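Galeria: o aspirador robô Moren e os cabos no chão

Fevereiro
Por Raimo Nurmi

Imprimir | Enviar por e-mail

O aspirador robô Moren do apartamento de Vuninau parou a meio de uma limpeza com o erro 81, que no manual corresponde a escova principal bloqueada. A máquina estava programada para as 14h00 e não havia ninguém em casa. O registo da aplicação Tikside mostra que a escova parou, recuou e voltou a tentar durante vários minutos antes de o motor ser desligado pela proteção térmica.

A causa foi um cabo de alimentação que chegava ao chão. O robô apanhou a ponta, enrolou-a na escova e continuou a puxar até o adaptador sair da tomada. O isolamento ficou cortado em dois sítios, com o cobre à vista num deles. O cabo já não tinha corrente quando foi encontrado, mas podia ter tido. Foi para o lixo elétrico.

O sensor dianteiro do Moren deteta móveis e paredes. Um cabo fino e branco sobre um chão claro passa-lhe por baixo do feixe. O fabricante avisa disto na página de segurança do manual, em letra pequena, e recomenda levantar os cabos antes de cada limpeza. O contador marcava 2648 minutos de trabalho sem qualquer paragem deste tipo, e por isso tínhamos deixado de olhar para o chão.

A escova foi desmontada e limpa. Um dos rolamentos ficou com folga e vai ser substituído. Até lá, a limpeza automática está suspensa e o robô só trabalha com alguém na divisão. Também se reviu tudo o que estava ligado à corrente, a começar pelos cabos que ficam pendurados. 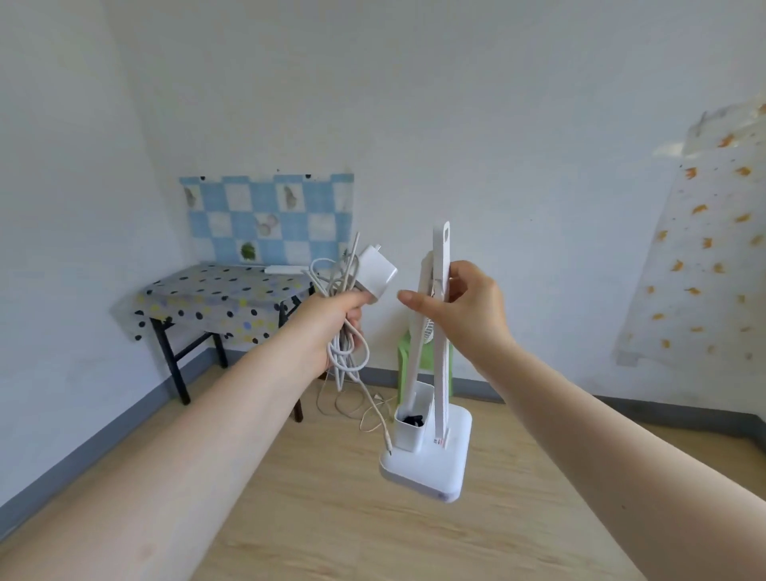
Cabos e adaptador numa mão, candeeiro de secretária na outra.
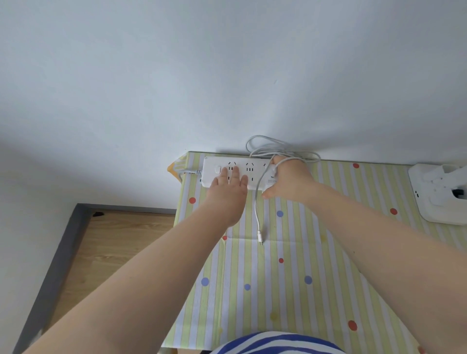 A régua de tomadas, encostada à parede ao fundo da mesa, e o cabo enrolado na ponta direita.

Basta marcar uma zona proibida na aplicação para evitar que o robô apanhe cabos?

A zona proibida ajuda, mas depende de o mapa estar certo. Se o robô perder a localização, ou se alguém o levantar e pousar noutro ponto, a zona pode ficar deslocada no mapa. Os cabos devem ficar fora do alcance da escova mesmo quando existe uma zona marcada, e um cabo que já tenha sido puxado deve ser desligado na tomada e inspecionado em todo o comprimento antes de voltar a ser usado.

Comentários (3)

Bienvenido Padilla
Tive o mesmo erro 81 com o cabo de um carregador. No meu caso a proteção não atuou e o motor da escova queimou. A reparação demorou três semanas. O registo da Tikside pode ser exportado, convém guardá-lo antes de repor as definições, porque depois desaparece.

Hồ
O rolamento substitui-se em casa? O meu faz um ruído do lado esquerdo desde que apanhou um atacador.

Raimo Nurmi
Hồ, no Moren o rolamento sai com a tampa lateral, são dois parafusos. Desliga primeiro o interruptor geral por baixo. Se o eixo estiver empenado, a peça nova não resolve e é preciso trocar o conjunto da escova.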